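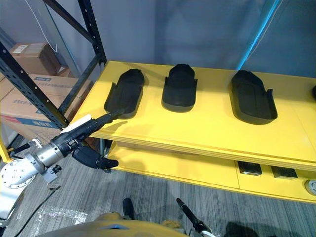

Item 2: arm at the yellow shelving, black shoe-shaped trays on the upper shelf.

Shop Floor Automation Working Group
Minutes, 18th June

Present: Myrtle Schumacher (chair), Clyde Hutchins, Priya Ferreira, Sunita Kasprzak (minutes)
Apologies: Juniper Park

1. Minutes of the last meeting
Agreed with one correction. The Jakab quote was for service only and did not include parts.

2. Tray handling
Priya reported on the tray work at the yellow shelving. The spatula tool goes to the heel edge of a tray at the front left of the shelf. She said getting the flat tip under the heel is still the hard part, and trays lying at an angle are worse than trays that face straight back. The Hirkach software plans its approach from the toe end and has to be corrected by hand when a tray has been turned.

Clyde asked whether the arm could take over a shelf on the evening shift. Priya said no. It can be left with one tray while a person is in the room. A full shelf with no one watching is too much to ask of it at present. Clyde said a new hire learns the same job before lunch on the first day, and he would want to see a full shelf cleared before he changed the rota.

Myrtle asked about guides on the shelf to keep the trays straight. Priya is willing to try them but pointed out that the stores team would then have to load the shelf more carefully, and that time has to be counted too. Sunita suggested asking stores before anything is bought.

Agreed: no change to evening staffing. Priya to test guides on one shelf.

3. Other chores
Sunita had gone through the list of jobs people would like a machine to do. Sweeping is the only one she would buy for now. Wiping benches was tried with the Gresis unit and it left the corners. Folding aprons is slow and needs a person to start each one. Breaking down cardboard boxes has not been tried. Clyde does not want it tried near the aisle.

Myrtle said the home machines her sister looked at were no further along, and laundry seemed to be where they all got stuck. General discussion, no action.

4. Budget
$3,000 remains for the year. Priya asked for $200 for guides and fixings. Approved. The Ciner training course was put off until November, when Juniper will report on whether it is worth sending anyone.

5. Any other business
Clyde asked that cables be kept off the walkways during tests. Priya will see to it.
The door code for the test room has changed. Ask Sunita.

Actions
Priya: guides on one shelf, results to the next meeting
Sunita: speak to stores about loading
Clyde: write down what he would accept as a full shelf test
Juniper: Ciner course, report in November

Share this page | 4 comments

We use cookies to remember your settings. Accept | Manage

Contact us | Back to top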